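In praise of the big bare table

I have been thinking about breakfast more than a grown adult probably should, and I've come to a firm opinion: the best thing you can do for your mornings is to get breakfast off the kitchen counter and onto a table. A big one, plain, with almost nothing on it!

Our counter on Plutgate is a strip between the sink and the stove. For years the toaster lived there, shoved back against the tiles beside the knife block, the vitamins, the mail and a jar of pens (most of them dead). Making toast meant dragging the thing forward, brushing away last week's crumbs and finding somewhere to put a plate. I did it half asleep and usually a little cross.

Then we cleared the long table in the back room for a weekend of painting, and on Monday I put the toaster on it because the kitchen was full of paint cans. I never moved it back. What a difference! You put your bread in and you stand there with space on every side of you, and toast starts to feel like a proper meal - something you'd sit down for.

I love how little it takes. A cream toaster with round corners, one slice of whole-grain standing up in the slot, a couple of blue plastic cups. Brown table, cream toaster, blue cups, and I'm happy before I've eaten a thing.
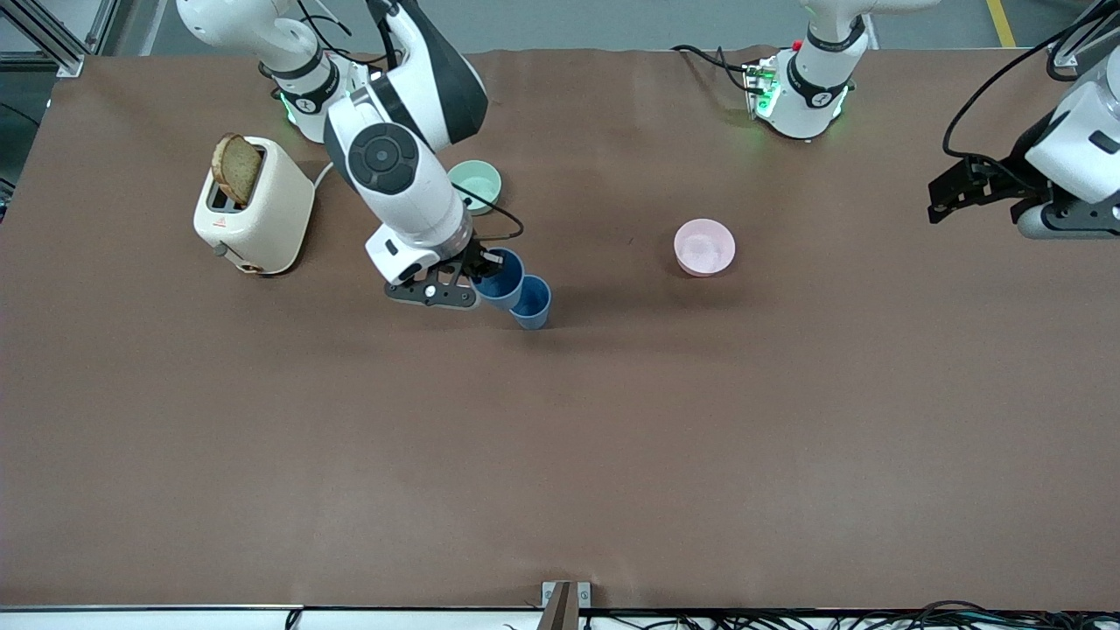
Shih-chieh Su wrote to me after I said some of this in the Windo newsletter, and told me that a big table is a luxury and that most people in an apartment of 455 square feet would laugh at the idea. Fair enough, and I took it to heart. But I grew up in a place not much bigger, and we had a folding table that came out every morning and went back behind the door by eight. It held the toaster, the butter and five elbows. The size helps, sure, but the clearing is what I'm really arguing for, and you can clear a card table in ten seconds.

A word for plastic cups while I'm here. People get snobby about them once they own decent glasses, and I think that's a shame. They're light, they don't clatter, and a child can carry two at once without anybody holding their breath. Get them in two shades of the same color and everybody knows which is theirs. I'd take them over the heavy tumblers from Amotska any morning of the week, and I own four of those tumblers.

And the toaster should stay plain too! Two slots, a lever, a dial. I tried a friend's fancy one last March, with a screen and a little tune when it finished, and I stood there pressing things while the bagel got cold. Give me a dial I can turn with my eyes shut.

My one complaint about the new arrangement is the outlet, since the cord has to run toward the wall and I'm forever nudging it out of the way with a plate. I've looked at moving the table over by a foot, but then the closet door won't open, so for now the cord wins. Tomorrow it's rye, with the good marmalade.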